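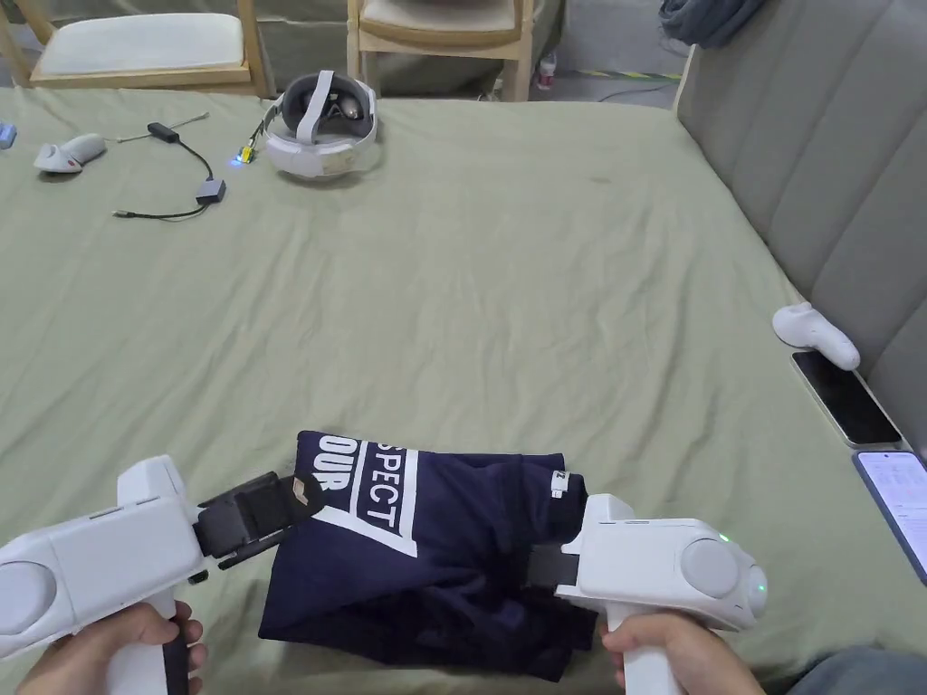

Folding, and Other Slow Sports

Florencia Sosa once told me a shirt takes 11 seconds to fold. She has clearly never met this navy one. 

Big lettering never helps. Fold it in and it creases, fold it out and the whole pile shouts at you.

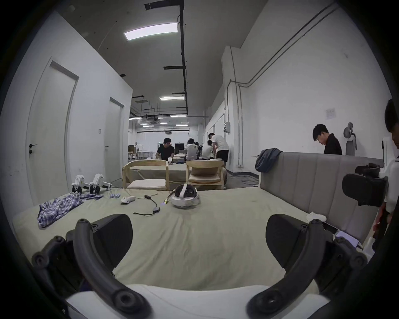
Socks are another matter - 2 of them can share one bed and still not be on speaking terms. I pair mine last, when my standards have dropped.

Checks are kinder than plain cloth, by the way. You get free lines to fold along, and I ignore them every time. 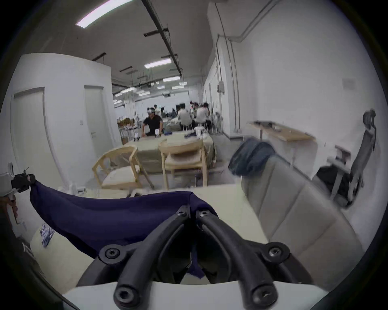
My own rule is sleeves first, then halves, then a short walk. Give it 40 shirts and you'll have a style, possibly even a good one.

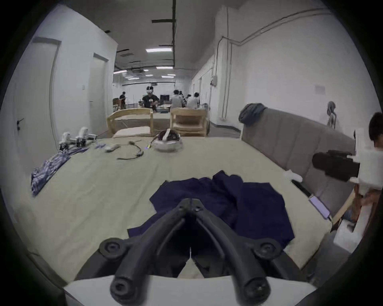
Navy cloth, crumpled. A peak rises near its centre.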